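Ticket 2834 – Yellow basket: small items not matching the Prurnolo list
Project: Ultholm table tidy
Opened: 2020-12-07
Status: open, nearly there!

Problem

The idea is simple and I love it: all the little bits on the wooden table go into the yellow basket, and the basket goes back on the Paju shelf with a list of what's in it. The list and the basket don't agree. Prurnolo says the basket is complete under entry 1468, yet there are still small things out on the table, and at least one of them (the dark one) isn't on the list under any name I can find.

What I've tried

1. Reloaded the list. Same result, same 1468.
2. Searched by colour. Great feature, but "blue" brings back far too much – trays, boxes, lids, the lot.
3. Searched by shape. Better! "Flat box" found the white one straight away.
4. Compared the list with the table itself.

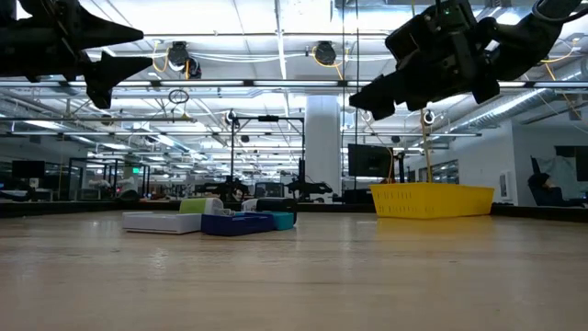
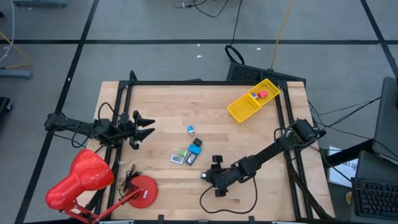
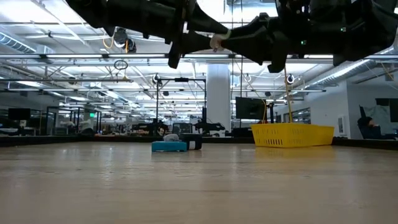

5. Went through the second one slowly. There's a small red thing in the basket with a small blue-and-white one next to it, so the basket has two entries to start from. The white card with the black printed pattern is on the table, and I'd put money on that being our missing label. Very pleased to have spotted it.
6. Looked up the teal box from the third one. It's down as "empty, lid off", and there's a crumpled grey cloth on top of it. Changed the entry to "teal box, cloth with it" and Prurnolo took it without a murmur.
7. Tried the black item with the white stripe as "pouch", then as "container". No match for either. Left it as "black, white stripe" for now.

Reply from Grustus list support

Lovely clear notes, thank you! Entry 1468 was closed early on our side, so it kept saying complete. We've reopened it as 306. Please add the striped item by hand and type the card in as its own line – the list won't pick it up otherwise.

Still to do

Add the lime-green block and the royal-blue tray to 306.
Decide whether the cloth lives in the basket or with the teal box. I vote teal box.
Check the list again before it goes on the shelf.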